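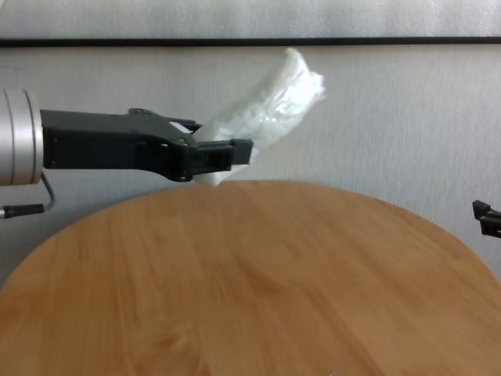
Zelora Revises Children's Outerwear Sizing and Introduces Extendable Sleeve Construction for Fall

Print | E-mail
14 shares | 0 comments

ORNUDPORT, September. Zelora, a maker of clothing for children from toddler through grade-school ages, announced changes to the sizing of its outerwear line and the introduction of an extendable sleeve on most of its winter coats. The changes apply to all coats, parkas and lined jackets shipped to retailers from this month. Rainwear and fleece are unaffected and will continue under the existing size chart.

The new size chart is based on the height of the child. Previous Zelora outerwear was labeled by age, with height given only on the inside tag. Under the revised system, height appears first on both the hang tag and the neck label, and the age range is printed beneath it in smaller type. Chest and sleeve measurements are listed on the back of the hang tag in inches and centimeters.

Zelora reviewed its returns records before drafting the new chart. Sleeve length was the most common reason given for returning a winter coat, followed by tightness across the shoulders when worn over a sweater. Body length was rarely cited. The pattern department therefore left hem positions unchanged in most styles and concentrated on the armhole, the upper back and the cuff.

Extendable sleeve

The extendable sleeve uses a folded band of shell fabric and lining inside the cuff. The fold is held by a single line of contrasting stitches. When those stitches are removed with a seam ripper or small scissors, the band drops and the sleeve lengthens. The permanent seams of the coat are sewn in a matching thread and are not affected. A printed instruction card is attached to the left cuff of each coat and can be removed by hand.

Once released, the fold cannot be restored without sewing. Zelora recommends that the sleeve be tried on over the thickest sweater the child normally wears before the stitches are cut. The extended cuff should be pressed on a low setting, from the lining side, to flatten the fold line. On darker colors the line may remain faintly visible after pressing.

The construction was first used on style 2107, a hooded wool-blend coat sold in limited quantities last winter. Style 2107 returns this season in navy, rust and bottle green, with a deeper hood and a two-way zipper in place of the former toggle closure. The toggles will not be offered as an option. The coat retains its patch pockets, which have been moved slightly toward the side seams so that they remain reachable when a school bag with a chest strap is worn.

Fabric

Shell fabric for the wool-blend styles is supplied by Yu, a mill that has woven suiting and coating cloth for Zelora since the label's first winter collection. The current cloth is a tighter twill than the version used last season and has a brushed inner face. Zelora tested sample coats made from the cloth for pilling at the underarm, pocket edge and seat. Quilted styles use a woven polyester shell with recycled polyester fill.

Quilted styles were machine washed 50 times during development to check the cuff stitching and the quilting lines. The care label on these styles calls for a cold gentle cycle and low tumble drying. Wool-blend styles are dry clean only. Detachable hoods on either type should be removed before cleaning and zippers should be closed.
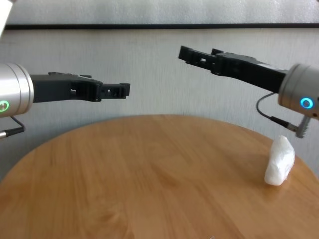
Two robot arms over a round wooden table.

Color and trim

Solid colors make up most of the range. Two patterns are included: a small houndstooth in gray and cream, and a plaid in rust and navy that is cut on the bias at the pocket and hood. Plaids are matched across the center front and at the side seams. They are not matched at the sleeve head.

Drawstrings are not used at the neck or hood of any Zelora garment. Hood depth is adjusted with a short elastic section at the back, enclosed in a channel. Snaps on the toddler sizes are set through a reinforcement layer and are covered on the inside by the facing. All coats have a name label sewn below the hanger loop, with space for a laundry marker.

Availability

The revised outerwear will be carried by 300 retail accounts, including independent children's shops and regional department stores. The Pulitwood outlet store will continue to sell age-labeled coats until remaining stock is cleared, at a reduction of 20 percent from the original ticket price. Outlet coats do not include the extendable sleeve, with the exception of any remaining units of style 2107. Outlet sales are final.

Retailers holding both old and new stock are asked to display the two separately. A conversion chart is supplied with each opening order and is sized to fit a standard counter stand. Additional copies may be requested through the wholesale office. Replacement hang tags for old stock will not be issued, as the earlier coats were cut to a different pattern and the new measurements do not apply to them.

Customers who ordered by age through the Zelora catalog before the change will receive the size they selected. Orders may be switched to the height-based size at no charge provided the coat has not yet shipped. Exchanges between old and new sizing are accepted under the normal exchange policy, with tags attached and cuff stitches intact. A coat with a released cuff is considered worn and cannot be exchanged unless it is faulty.

About Zelora

Zelora designs and sells everyday clothing and outerwear for children. Its design and pattern rooms are in Ornudport, and its outlet store and distribution warehouse are in Pulitwood. The company sells through retail accounts and by catalog.

Press and wholesale inquiries: Zelora Press Office, Ornudport. Sample coats are available for editorial loan in the smallest and middle sizes only. Line sheets and fabric swatches are sent on request.

Print this release | E-mail this release

Recent releases
Zelora Rainwear: Care Label Correction for Lined Slickers
Pulitwood Outlet Announces Extended December Hours
Spring Knits: Line Sheet Now Available to Retail Accounts
Yu Coating Cloth Added to Zelora Toddler Range
Change of Address for Catalog Returns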